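Aisling Keogh writes the handling rules at Kinsella, and she has cut them from 28 pages to 14. "People stopped reading at the glossary," she says.

The first rule is the oldest. Before each session the operator opens the fingers fully and checks both pads. "If a screw is missing, you stop. You don't finish the batch first."

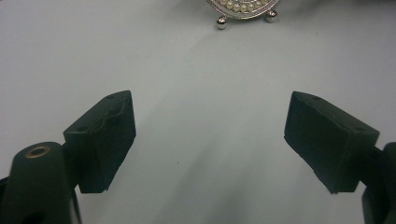 Wear is harder to write a rule for. Keogh wants a limit that two operators would read the same way, and she doesn't have one yet. A pad with a scuffed face and a chipped lower edge can pass with one checker and fail with the next – "and both will tell you they followed the sheet."

She plans to add reference photos in April. Until then, doubtful pads go to Boris Jelínek, who decides.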